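Call for participants: home cooking and migration study

The Peixoto Centre in Plornberg is looking for 21 adults who moved to Australia after the year 2000 and who cook rice at home at least once in a week. We want to learn how family recipes change in a new neighbourhood.

You will join two interviews with Solange Caldeira, each of 40 minutes, and keep a food diary for 7 days. A rice cooker is welcome — a saucepan also.

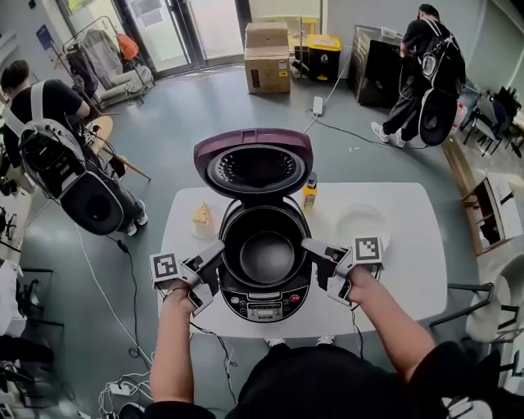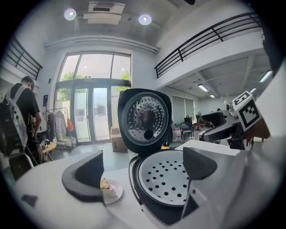
Interviews are in English or Portuguese, in the afternoon or after 6 pm. You receive a grocery voucher after the second one. Your name will not appear in any report.

To apply, please write to Elaine Falcão at the Centre before the end of October and tell us your suburb and your favourite dish.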